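Aus dem Haus Nr. 50 – Mieterrundbrief, Ausgabe Mai

Thema diesmal: Retouren, Kartons und der Kleiderkreisel

Kurz vorab, bin spät dran, Redaktionsschluss war gestern. Also ohne große Einleitung.

Wir hatten im April gefragt, was ihr mit Klamotten macht, die nicht passen oder die man nach zwei Wochen nicht mehr sehen kann. Viele Zettel im Kasten, danke! Tenor: Zurückschicken nervt, wegwerfen will keiner, und der Keller ist voll. Daher die Idee mit dem Kleiderkreisel, die Mieczysław Brzozowska schon letztes Jahr beim Hoffest hatte und die damals irgendwie zwischen Kartoffelsalat und Regen unterging.
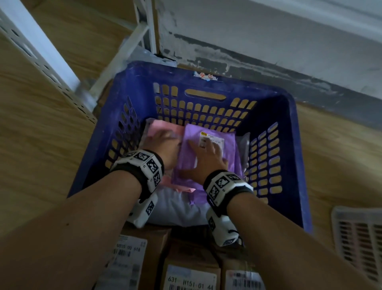 Los geht es im Mai im Gemeinschaftsraum, Eingang über den Hof, Schlüssel hängt bei Brzozowska, zweiter Stock links. Ablauf wie beim Büchertausch: bringen, hinlegen, mitnehmen. Kein Geld, keine Liste. Bitte gewaschen und heile, Knöpfe dran. Unterwäsche nein, Schuhe ja, aber nur paarweise (ja, das muss man dazuschreiben). Wintersachen bitte erst ab Herbst, der Platz reicht sonst hinten und vorne nicht. Kleinkram wie Schals, Mützen, Gürtel am besten vorsortiert in einer Kiste oder einem Korb mit Schlitzen wie dem blauen auf dem Foto, da kommt Luft dran und nichts müffelt. Versandtüten aus Plastik bitte vorher auspacken und wieder mit nach Hause nehmen. Der gelbe Sack hinten ist für den Raum gedacht und war beim Büchertausch nach einer Stunde voll.

Noch was zu den Größen: Zettel dranheften hilft ungemein. Sicherheitsnadeln liegen in der Schublade unter der Kaffeemaschine. Was nach 4 Wochen noch da liegt, geht an den Laden von Bellance in der Korkton-Passage, die nehmen auch Bettwäsche und Vorhänge. Handtücher nur auf Nachfrage.

Kinderkleidung läuft extra. Tươi Bạch sammelt im Vorderhaus, Größe 50 bis Schulkind, und hat inzwischen ein ganzes Regal davon im Flur stehen. Einfach klingeln, aber nicht zur Mittagsschlafzeit. Gesucht werden im Moment Matschhosen und Gummistiefel, übrig sind Strampler ohne Ende. Wer Babysachen braucht: bitte zugreifen, der Flur dankt es.

Dann die ewige Sache mit den Paketen. Wer für Nachbarn annimmt, bitte Zettel mit Namen UND Etage an den Briefkasten, "liegt bei mir" ohne Unterschrift bringt niemandem was. Weiche Sendungen nicht auf die Heizung im Treppenhaus legen. Nicht abgeholte Sachen bitte nach einer Woche nochmal anklopfen, zur Not Aushang am Brett.

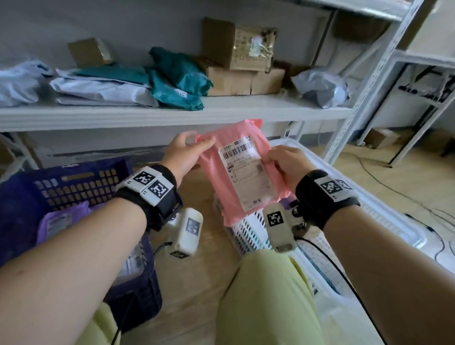 Name und Etage prüfen, dann erst annehmen: Tüte mit Versandetikett.

Kartons: Die blaue Tonne ist seit Wochen ab Mitte der Woche dicht. Flach treten, Klebeband ab, große Stücke zerreißen. Die Verwaltung hat eine zweite Tonne geprüft und abgelehnt, Stellplatz zu klein. Wir bleiben dran. Wer umzieht oder Möbel von Zenwood kriegt, fährt die Pappe bitte selber zum Wertstoffhof, ist mit dem Rad und Anhänger gut zu schafen. Anhänger kann man ausleihen, steht im Fahrradkeller, Zahlenschloss 1426. Danach wieder anschließen, Luft prüfen.

Nachtrag Hoffest: Kasse ist abgerechnet, Restbetrag geht in die neue Bank. Đào aus dem Eckimbiss liefert wieder Sommerrollen, Vorbestellung über die Liste im Hausflur. Salate wie immer selber machen und eintragen, letztes Mal hatten wir fünfmal Nudel.

Fragen, Zettel, Beschwerden wie gehabt in den roten Kasten. Nächste Ausgabe nach dem Fest.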